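Equipment plan, second half

The Jusville group has settled its order for hand-held grippers. We will buy 15 units from Flerkby, with delivery in December, and hold the remaining money for spare finger pads and batteries. Mortimer Haverford's first draft had 500 pads on the list. Siiri Kivi cut that to 165 after going through the wear logs from Akpalu. 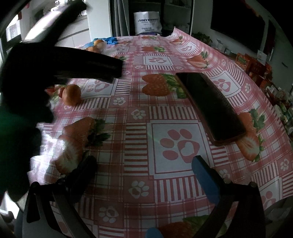

Pads are charged to consumables, while the grippers go under capital equipment and need a signed request. Storage is the open item. Current sessions take up to 826 GB a week, and the Justska server was sized for less. A quote for two more drives is pending.

Sites that want a unit in the first batch should send Siiri their request by August 30, 2019.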